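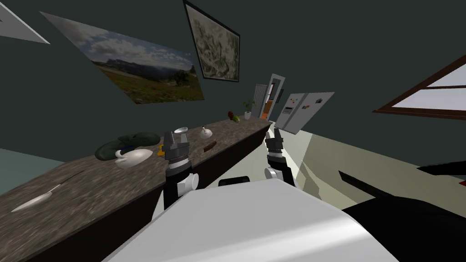 Search this forum Go

Has anyone here taken up a language after 60 without a class? I retired in February and started Finnish because my daughter-in-law's family speaks it. I do 11 new words a day. I started with kitchen words, so I know the ones for knife and stone countertop, and I still can't ask anyone how their week was. My notebook is up to 677 words and I can use maybe a quarter of them.
— pravesh_m

Drop the word count. I did the same with Slovenian and had a long list and no sentences. Learn four whole sentences a day and say them out loud.
— nileck_road

I disagree. You can't build a sentence out of words you don't have. I'd keep the list and add a grammar book. Mine was dull but I finished it in one winter.
— SaimiS

A grammar book at our age is how people quit. My neighbor bought three and opened one.
— nileck_road

I'm 71 and I didn't quit. It depends on the person.
— SaimiS

Find somebody to talk to. I meet Chae-won Jeon at the library at 4 and we do half an hour of Korean, then half an hour of English. The first month was mostly silence. Now we run over.
— furukawa_k

Thanks. I'll cut down to five words and put each one in a sentence. Saimi, which book was it? My daughter-in-law's mother has offered to call once a week, but I've been putting it off.
— pravesh_m

Take the call. I'll look for the title, it's in a box somewhere.
— SaimiS

Comments

Janevski: Children's radio helped me more than any of this. They speak slowly and repeat everything.

tomatoes117: Same boat with Portuguese. Reading along.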